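Sat 20 April

Planner, two-arm handover branch. Merle wants to merge before the Farnton people see it. I'd hold off.

The claim in the branch notes is that the new grasp scorer "handles handles". What I can find in the logs is that it picks the side away from the handle when the mesh is good, and picks more or less anything when the mesh comes from the wrist camera. Blue cup, yellow inside: the segmenter keeps splitting it at the rim and returns two objects. The planner then treats the yellow part as a separate thing sitting in the blue part and tries to plan around it. I don't think more training images will fix that. Merle Ruddock does. 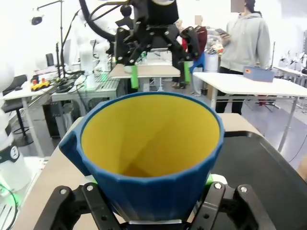
The other half of the trouble is timing. Both arms publish state at 500 Hz but the Paracha bridge batches the messages, so the giving arm is working from a pose of the receiving arm that is 54 ms old by the time the collision check runs. At crawl speed, who cares. At the speed in the demo script I care quite a bit. Bumping the padding on the finger links hides it and also kills half the decent grasps.

Replayed the 162 saved plans from November against the new scorer. It likes its own choices better than the old ones. Well, it would, it's the same cost function doing the marking. We need a check that doesn't share code with the thing being checked. The Jadley simulator could do it if somebody fixes the contact model for the fingertip pads.

To do:
- stamp messages at the driver, before the bridge
- merge segments that share a rim before they reach the planner
- put the planner timeout back to 300 ms, no idea who changed it
- ask Brosero if their colour calibration is applied before or after cropping

Not merging today.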